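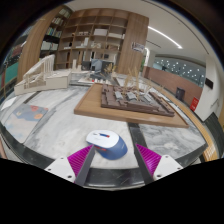
Imprimir | Enviar por correo electrónico

La maqueta de Prunach

Faltaban dos horas. Dos horas y Ventura sin contestar el teléfono.

Emiliano movió el ratón azul y blanco, la pantalla despertó, 98 correos sin leer. Ninguno de Sitau. Lo soltó sobre el mármol y se quedó mirando las hierbas secas, tan tiesas, subiendo de la maqueta marrón como si de verdad fueran árboles.

—¿Las quitamos? —dijo Lokano desde la puerta.

—Ni las toques.

Las había cortado él mismo en julio, en el camino de Prunach, detrás de la casa de su padre. Una bolsa entera. La mitad se partió en el autobús. Las otras estaban allí, clavadas entre los bloques, y cada vez que alguien pasaba deprisa temblaban un poco.

El concurso pedía 254 viviendas. Su padre había dicho que en Prunach no cabían ni la mitad, que dónde iba a pastar nadie. Luego se calló y siguió comiendo. Eso era lo peor de su padre, que se callaba.

—Sitau quiere 500 —dijo Lokano.

—¿Quinientas qué?

—Casas. Acaban de llamarme a mi. Si quitas el centro, caben.

El centro. Los bloques grises, la plaza, el lavadero, la escuela que ya no era escuela. Emiliano pasó el dedo por el borde de la bandeja. Madera clara, una astilla. Nada.

—¿Y la escalera?

Los dos miraron la otra maqueta, la blanca. Tres noches pegando los listones de la barandilla, uno detras de otro, con la radio baja para no despertar a los vecinos. Una escalera que subía y subía. En los planos llegaba al mirador.

—La escalera les da igual, Emiliano.

Sonó el teléfono. Ventura padre, por fin. Ruido de viento, un perro.

—Papá, escucha, tengo prisa. Si te dijera que quitan la plaza...

Viento. El perro otra vez. Después nada, lo de siempre, el silencio ese de cuando comía.

—Ya —dijo Emiliano—. Ya lo sé.

Colgó. Cogió la bandeja con las dos manos, despacio, las hierbas temblando todas a la vez, y le pidió a Lokano que sujetara la puerta.

Imprimir esta página | Enviar a un amigo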